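Search posts
Search

Fistirlow Robotics
20 July 2022

Working on next year's equipment budget for the two-arm cells. Posting the numbers as I go.

Fingers first. A replacement set from Drolow is $112 and we go through them. I've put in 13 sets to get us to September.

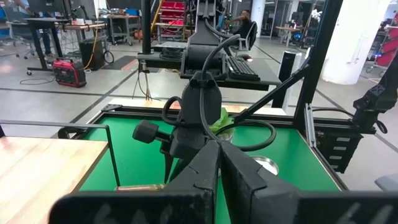
Gripper fingers over the green table, lettuce and metal dish.

Frames are extrusion, cut to length. Last quote from Maeng was $1,324 a cell with the posts and struts. Freight to us is extra, so I'm holding the order until we can fill a pallet.

Cable is the line I always set too low. Doubled it this year.

Props need their own line too. Big cans, fake plants, planters. Cheap one at a time, but last year they came to nearly $2,357 and it all went under "misc".

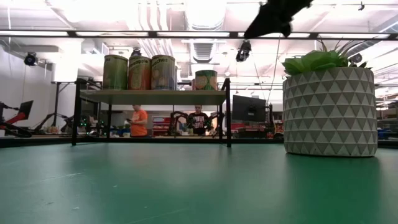
Planter on the table, food cans on the shelf behind.

Still undecided: lease or buy on the Cesten arms. Leasing covers service but you can't modify the wrist. Leaning toward buying. Happy to hear from anyone who's done either.

Contact | © 2022 Fistirlow Robotics | Back to top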